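Notes for anyone keeping a small home server or single-board computer in a cupboard, kitchen or workshop. They cover storage cards, power and dust. The commands assume a Linux system and an account with administrator rights.

## Before you start

Shut the board down properly before touching the card. Pulling the plug during a write is the most common cause of a card that will not mount.

1. Log in and run `sudo shutdown -h now`.
2. Wait for the activity light to stop.
3. Switch off at the wall, then remove the card.

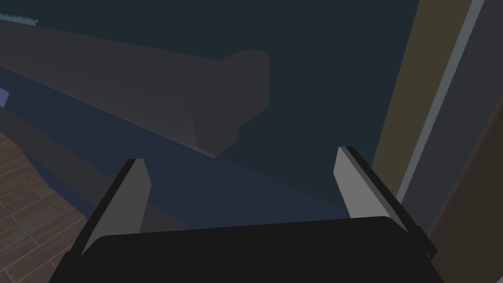
**Amarachi Shehu**
*Workshop notes editor*

## Checking a card

Cheap cards sometimes report more space than they have. Test a new one before it holds anything you want to keep. The test overwrites the whole card, so copy off any files first.

1. Put the card in a reader and run `lsblk` to find its name. Check the size column twice.
2. Unmount every partition on it.
3. Run a full write and read test with `f3write` and `f3read`, or use `badblocks -w` on the bare device.
4. If any sectors come back wrong, return the card. Do not reformat it and hope.

My last full pass took 2,628 seconds on a USB 2 reader. A faster reader shortens this, but a slow card will not go any quicker.

## Keeping writes down

System logs wear a card out sooner than most people expect. Two changes help:

- Add `noatime` to the root entry in `/etc/fstab`.
- Set `SystemMaxUse=100M` in `/etc/systemd/journald.conf`, then restart the journal service.

Make a copy of both files first. A mistake in `fstab` can stop the board from booting, and you will need a second machine to put it right. 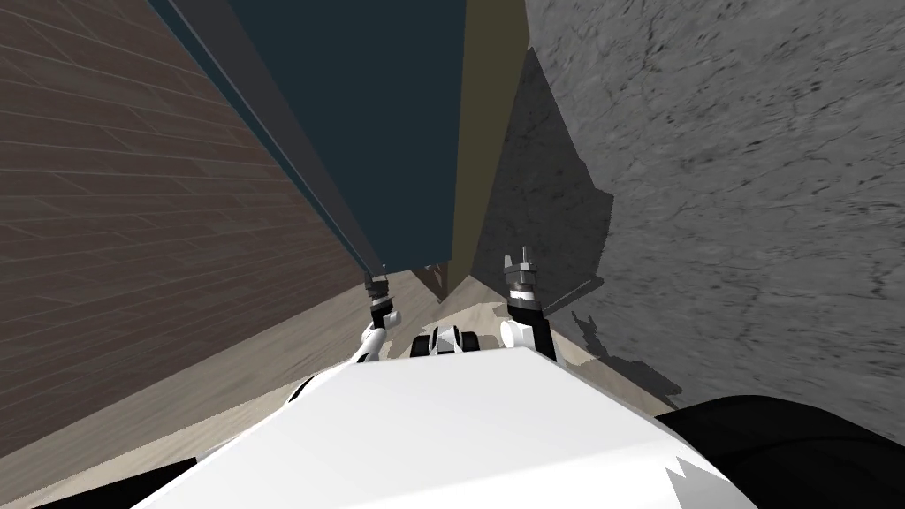

*Fig. 2: View along the passage, plank wall on the left.*

## Power

Use the supply sold for the board. Phone chargers often sag under load, and the board then restarts or drops its USB drives. Look for "under-voltage" in the output of `dmesg`. If it appears, change the cable before the supply. Thin cables over a metre long are the usual fault.

Label both ends of every lead. Masking tape and a soft pencil will do; printed labels peel off near a cooker.

## Dust and grease

- Kitchen: mount the board well away from the hob and never above it.
- Workshop: fit a mesh over the case vents and brush it off monthly.
- Do not use a household vacuum cleaner on a bare board. Use a hand blower.

Furadlow cases have a removable base, held by 2 screws. The Rundum ones clip together, and the clips break if levered from the wrong side. Start at the end with the network socket.
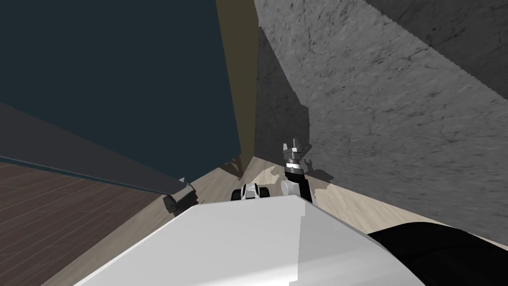
*Fig. 3: Arm raised, gripper fingers open.*

## Backups

Copy the whole card to an image file once the system is set up, and again after each major update. Name the file with the machine and month, for example `wornow-may.img`. Restore it to a spare card and boot from that before you file the image away.

Nkechi Bashir supplied a correction to the `fstab` section. Last revised May 2019.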